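Hembridge bun

The Hembridge bun is a small iced yeast bun from the market town of Hembridge. Sold mostly in June, at the fair, but now baked all year. Not to be confused with the Cudum slice, a flat tray bake with a similar topping.

Description
Round, soft, pale crumb. Dough is enriched with milk, butter and a little lard, flavoured with caraway and lemon peel. Icing is thick, white and set hard enough to crack. Usual weight is 49 grams before icing. Older buns were bigger and had currants in, dropped when the price went up.

History
Origin unclear. Local tradition says the buns were given out to drovers on the last night of the fair, no written record of this. First printed recipe is in a parish cookery booklet, which gives quantities for 231 buns and no oven temperature. The Zerby bakery on Market Row made them for three generations and it's version, with the split top, is the one most people know. Zerby closed its shop and the recipe passed to Stergiou, a cake firm based outside the town, which still uses the name under an agreement with the fair.

Preparation
The dough gets two rises, the second one short. Buns are set close together on the tray so the sides stay soft, then pulled apart after baking. Baked for 17 minutes in most modern recipes. Icing goes on when the buns are completly cold, otherwise it runs. Home bakers often swap the lard for butter, which gives a drier bun by the next day.

Decoration
Plain until fairly recently. Sugar flowers and coloured sprinkles came in with children's stalls at the fair. Christening and birthday versions are smaller, piped with initials, often stacked on a stand in place of a cake. Purists object. 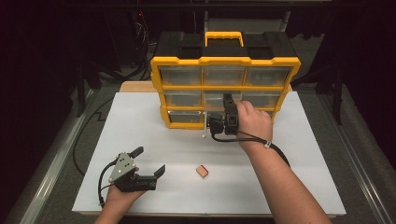
Parts organiser with clear drawers and a yellow carrying handle.

Variations
Cudum bakers add ground almonds and leave out the caraway. A filled bun, split and spread with lemon curd, is sold in cafes. Stergiou also makes a vegan one with oat milk, no lard.

Sales
Fair weekend is still the main event, with 900 buns ordered in advance for the opening morning. Outside June they are sold in packs of four.

See also
Cudum slice
Iced bun
Seed cake

Page last edited Monday, November 25, 2019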